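About the Handling and Storage Group

The Handling and Storage Group is the part of Hivenwood that deals with small goods, the containers they are kept in, and the tables they are sorted on. The group writes the packing layouts, sets the container specification, and maintains the reference collection used by the other departments. It has its own work area on the ground floor, next to the goods entrance.

What we work on

Most of our requests concern mixed household and sports items: balls, bottles, tools, stationery, folded textiles. A customer sends a list of articles and the volume available. We return a layout that states which article goes in which container, in what orientation, and in what sequence. The layout is tested at the table before release.

The reference collection currently holds 401 articles. Each has a card with its dimensions, mass, surface type and a note on how it behaves when set down on a flat surface. Round articles have an additional entry for rolling distance on a level board. A tennis ball is listed under "round, compressible, textured" and is used in many of the basic exercises. It is easy to replace, and its size is known to everyone who has to read the results.

Containers

We prefer clear plastic for sorting work. The contents can be checked from the side without lifting anything out, and a container left in the wrong place is found sooner when its contents are visible. The drawbacks are known: clear walls scratch, reflections make an edge hard to judge under ceiling light, and an empty tray on a white surface is easy to overlook. New staff are told to locate a tray by its rim.

The internal catalog divides containers into two lines. The Undar line covers open trays for tabletop use. The Ansah line covers deeper bins for floor and shelf use. Both names come from the drawing register and have no other meaning. Containers outside either line may be used for trials but are not entered in a released layout.

Ridged floors are permitted in both lines. Ridges stiffen the base and keep flat articles from sticking to it, but small cylindrical articles tend to line up with them, and a layout has to allow for that. Where the direction of the ridges affects the result, it is marked on the layout sheet with an arrow.

Rounded corners reduce usable volume slightly. For soft goods the loss can be ignored. For boxed goods it cannot, and the layout is calculated on the inner rectangle only. 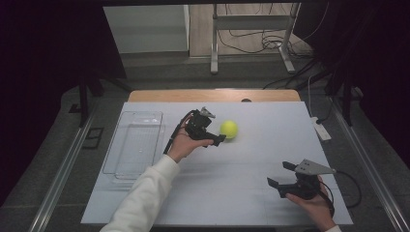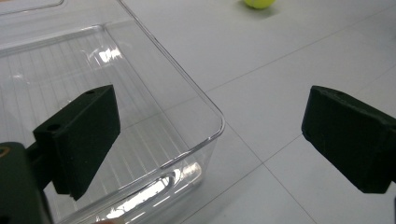 Department: Handling and Storage Group, Hivenwood

The work area

Sorting is done on wooden tables. A white board is laid on the table where a uniform surface is wanted, as dark and colored articles are easier to locate against it and marks left by earlier work show up quickly. Boards are wiped at the end of each session and replaced when the surface no longer cleans up. They are not used for cutting.

The tables stay where they are between sessions. Boards are moved by two people. Containers not in use go back to the shelf, upside down, unless they carry a yellow tag, in which case they are waiting for inspection and stay upright.

Floor bins are kept on tile. A bin may stand on the floor during a session as long as it does not block the walkway, which is 90 cm wide and must remain clear at all times. Loads in a floor bin are limited to 30 articles or to the mass limit on the container card, whichever is reached first.

How a layout is made

The starting point is always an empty container and a clear board. Articles are set out one at a time, largest footprint first. Round articles are left until a pocket has been formed for them by the articles around them, except in the basic exercises, where a single ball is transferred into a single tray and nothing else is placed.

Each placement is recorded as pick position, set position and final position. The last two differ more often than the lists we receive would suggest – round and soft articles move after release, and the final position is the one that counts. A layout is run several times by different people. If the final positions agree within the tolerance on the sheet, it is released. If they do not, the sequence is changed before the container is.

Unpacking is tested separately. A layout that packs well but has to be tipped out is returned to the author.

Records

Results are kept in Aser, our layout register. Aser holds the layout sheets, the container cards and the article cards under one numbering system, with previous versions retained. The register was opened with 500 blank sheet numbers, and numbers are not reused after a layout is withdrawn. Departments within Hivenwood have read access. Outside customers receive a copy of their own sheets on release and again after any revision.

The container cards were last revised in full in February 2020. The revision introduced the separate entry for rim height and removed the color code, which had been used inconsistently. Article cards are reviewed each July. Cards for discontinued articles are marked but kept.

Requests

Requests should include the article list, the outer dimensions of the space to be filled, and whether the goods will be unpacked by hand at the other end. Samples are required for any article not in the reference collection – two of each, unwrapped. Samples can be left at the goods entrance with the request number on the outside of the box. They are kept until the layout is released and then returned or added to the collection, as agreed on the request form.

Standard requests are handled in order of receipt. Changes to a released layout count as a new request and are given a new sheet number, with a reference to the old one.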